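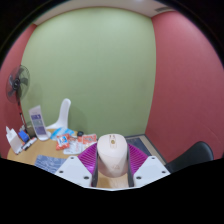
Ticket 616
Project: Fonumden tabletop chores
Component: grasping, small rigid objects
Status: open, waiting on hardware
Priority: medium
Opened: 27 Feb 2023

Summary

Policy fails to complete "clear the desk" when the set includes a computer mouse. The pick succeeds often enough. The place fails, or the mouse rotates between the fingers during transport and arrives at the bin on its side. Flat packets and pens are not affected to the same degree.

Expected: mouse is lifted, carried to the target area and set down on its base.
Observed: mouse is lifted, yaws or rolls in the grip, and is released at the wrong angle.

Environment

Arm: Adico bench arm, stock firmware
Fingers: soft ribbed pair, parallel closing
Camera: wrist mount, fisheye
Training data: hand-held demonstrations, 329 episodes with a mouse in the set
Controller: Wukby runtime, default rate

Steps to reproduce

1. Place a mouse on the table with clear space on both sides.
2. Add two or three soft items (snack packets, a plastic bag) within reach.
3. Run the clear-desk task from the home pose.
4. Watch the wrist angle of the mouse from lift to release.

Log

Entry 1
Ran the task with the mouse alone. Grip closes on the sides near the widest point. Rotation is small on short moves and gets worse when the path includes a wrist turn. Finger pads were cleaned before the run. No change after cleaning.

Entry 2
Reduced transport speed by half. Rotation drops but does not go away. Cycle time is now long enough that a person would have cleared the whole desk before the second item is down. Not acceptable as a fix. Keeping the setting available for debugging.

Entry 3
Raised closing force one step. The rounded shell gets pushed upward out of the fingers on some attempts. Contact is above the widest part of the body when the approach height is too high, so extra force makes the problem worse. Force returned to default.

Entry 4
Checked approach height against the demonstrations. People lower the tool until the fingertips almost touch the table, then close. The policy stops higher. The offset is 4 mm on average and is not constant across the table. It is largest near the back edge.

Entry 5
Recalibrated the wrist camera and repeated the back-edge test. Offset at the back edge is smaller. Offset in the middle of the table is unchanged. Calibration was a contributing cause and does not account for the rest.

Entry 6
Tried a different mouse with flatter sides. Rotation is rare. The fault is therefore tied to shape more than to weight or surface. A tall, rounded shell gives the pads a narrow band of good contact, and the policy misses it.

Entry 7
Reply from Moynihan support: they recommend wider pads and say a set can ship in March. Their other suggestion was to restrict the object list to items with parallel sides. Declined. A desk-clearing product that skips mice is of no use to the customer, who asked for desks.

Entry 8
Loose packets and bags placed near the mouse cause a second failure. The finger picks up a corner of plastic during the close and the mouse comes up with the bag attached. The success check counts this as a pass. Split into its own ticket. Results in this ticket exclude those runs.

Current assessment

The task is not ready to demo as unattended. With a person nearby to straighten the mouse it works, which removes most of the reason for having the arm. Clearing a table of mixed small items remains unreliable for this setup, and we should say so in the status report. Single-item picks can be reported as working, provided the report states that placing is not included.

The hand-held tool does the job without trouble when a person is moving it. Same finger design, same type of object. That points at approach height and wrist control and leaves the fingers as a lesser suspect, although wider pads would give more margin.

Workaround

Limit approach direction so that no wrist turn is needed after lift. Keep the bin on the same side as the mouse. Use the slow transport setting if the angle at release matters.

Next actions

- Fit wider pads on arrival and repeat entries 1 and 3.
- Add a height check before close. Abort and retry if above threshold.
- Retrain with back-edge episodes weighted higher.
- Change the success check to compare object angle at release.
- Do not close this ticket on pick rate alone. It was closed 2 times that way already.

Linked: bag pickup counted as pass; wrist camera drift after power cycle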